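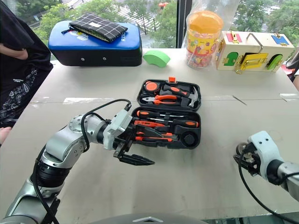 An open toolbox with a tape measure, claw hammer, pliers and screwdrivers.

Toolbox

A toolbox (also tool chest, tool case or, in some older writing, tool kist) is a box made to store, carry and protect tools. The word covers a huge family of objects, from a flat case that slips under a car seat to a joiner's chest that takes two people to lift. Few household objects have been reworked so many times by so many trades, and old ones are wonderfully revealing about the people who used them.

Early history

Boxes for tools are about as old as the trades that needed them. One of the best-known finds is the Mästermyr chest, an oak box from the Viking period turned up by a plough on the Swedish island of Gotland in the 1930s. It held the working kit of someone who was both smith and carpenter: axes, adzes, hammers, tongs, files and a good deal more, well over 100 pieces in all. The box itself is a lovely piece of work, with a lock and a slightly curved lid.

Ships' carpenters, wheelwrights and masons all had their own patterns. A sea chest for tools was often built wider at the bottom than at the top, so that it stood steady on a moving deck, and it had rope handles called beckets that could be very finely knotted.

The joiner's chest

The great age of the wooden tool chest in Britain ran through the eighteenth and nineteenth centuries. A joiner was expected to own his hand tools, and the chest was often made during or just after an apprenticeship. From the outside it was usually plain, painted black, dark green or brown, and knocked about by years of carting. The surprise came when the lid went up! Many chests were fitted inside with sliding tills veneered in mahogany or rosewood, and some had stars and fans inlaid on the underside of the lid.

The tills ran on wooden strips and could be pushed back to reach the moulding planes at the bottom. Saws hung inside the lid or stood in a rack at the front. A full chest could weigh more than its owner.

Metal boxes

Pressed steel changed things in the early twentieth century. Steel boxes were cheaper to make in quantity, shrugged off oil, and suited the new trade of motor mechanic very well. The cantilever box, whose trays rise and spread apart in steps as the handles are pulled open, became a garage favourite, and many people still think of it first when they hear the word "toolbox". Its great charm is that everything comes into view in one movement. Its weakness is the rivets, which work loose with age and let the trays sag.

Larger workshops turned to the roller cabinet, a stack of shallow drawers on castors, often with a smaller top chest sitting on it.

Plastic cases

Moulded plastic boxes spread quickly from the 1970s onwards. They are light, they don't rust, and they can be made in almost any shape. One popular form is the blow-moulded case, which opens flat like a book and has a hollow shaped for each tool. A missing spanner shows up at once as an empty space, a real blessing when packing up in poor light. The drawback is that a replacement of a different size may not fit its hollow.

Stacking systems, in which boxes clip to one another and travel on a small wheeled base, are a more recent branch of the family. Makers include Plamex and Palby, whose clips don't match, so users tend to stay with whichever they bought first. The smaller firm Cluneo sells a range of 16 inserts that can be cut to shape with a kitchen knife.

Layout and use

How a box is arranged is largely personal, and people have strong feelings about it. Heavy tools generally go at the bottom and edged tools are kept in rolls or sleeves. Asif Abbasi, in his delightful survey of British tool chests, The Lid Goes Up, measured 60 surviving examples and found that the owners had altered nearly all of them, adding a rack here or a divider there as new tools came along.

Damp is the chief enemy of any closed box. Camphor blocks were a common remedy in wooden chests, and sachets of silica gel do a similar job now.

Collecting

Fine joiners' chests are sought after, especially those that still hold their original tools. The Ouali collection has around 200 boxes, among them several ships' carpenters' chests and a good run of early cantilever models. Names and initials stamped into tool handles are a great help to collectors, who can sometimes trace one plane or chisel through four or five owners.

See also

Tool roll
Workbench
Sea chest
Hand tool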